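3.2 Spielumgebung und Einsatzverhalten in privaten Runden

Die bisherige Forschung zum Glücksspielverhalten stützt sich überwiegend auf Daten aus Spielbanken und von Online-Anbietern. Private Pokerrunden, in denen um geringe Beträge oder ganz ohne Geldeinsatz gespielt wird, sind dagegen kaum systematisch erfasst. Swanepoel führt diese Lücke vor allem auf den erschwerten Feldzugang zurück. Die vorliegende Teilstudie untersucht, inwieweit die materielle Ausstattung einer Runde mit der Höhe und der Streuung der Einsätze zusammenhängt.

Grundlage sind die Protokolle von 70 Spielabenden, die in den Gemeinden Rekov und Durby geführt wurden. Ausgewertet wurden 2.363 vollständig dokumentierte Hände; 233 weitere blieben unberücksichtigt, weil Angaben zur Höhe des Grundeinsatzes fehlten. Die Teilnehmenden protokollierten Einsatz, Position am Tisch und Ausgang der Hand auf einem einheitlichen Bogen. Die Zusammensetzung der Runden wurde nicht vorgegeben, ebenso wenig die gespielte Variante.

Als Ausstattungsmerkmale wurden die Spielunterlage, die Art der Wertmarken und die Beschaffenheit des Tisches erhoben. Unter einer Spielunterlage wird jede lose aufgelegte Matte verstanden, die den Spielbereich vom übrigen Tisch abgrenzt (vgl. Abbildung 3). Fest eingebaute Bespannungen wurden gesondert kodiert.
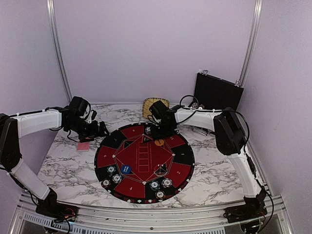
Abbildung 3: Runde Pokermatte mit Chips auf einer Tischplatte in Marmoroptik.

Für die Kodierung der Wertmarken wurde das Schema nach Fahmy in leicht gekürzter Form übernommen. Es unterscheidet zwischen Chips mit aufgedrucktem Wert, Chips ohne Wertangabe und Ersatzmarken wie Münzen oder Streichhölzern. Wechselte eine Runde im Laufe des Abends die Marken, wurde jede Hand nach dem zum Zeitpunkt des ersten Einsatzes verwendeten Material eingeordnet.

Runden mit Chips ohne Wertangabe wiesen eine breitere Streuung der Einsätze auf als Runden, in denen mit Münzen gespielt wurde. Dieser Befund steht im Einklang mit der Annahme, dass die Entkopplung von Marke und Geldwert die Risikobereitschaft erhöht. Für die Spielunterlage ließ sich ein eigenständiger Zusammenhang nicht nachweisen. Zwar lagen die mittleren Einsätze in Runden mit Matte höher, der Unterschied verschwand jedoch, sobald die Spielerfahrung der Teilnehmenden kontrolliert wurde.

Einschränkend ist anzumerken, dass die Protokolle auf Selbstauskünften beruhen und Runden mit fester Zusammensetzung überrepräsentiert sind. Auch Absprachen über Höchsteinsätze, die in mehreren Runden mündlich getroffen wurden, konnten nur teilweise rekonstruiert werden. Die Auswertung nach Tischposition folgt in Abschnitt 3.3.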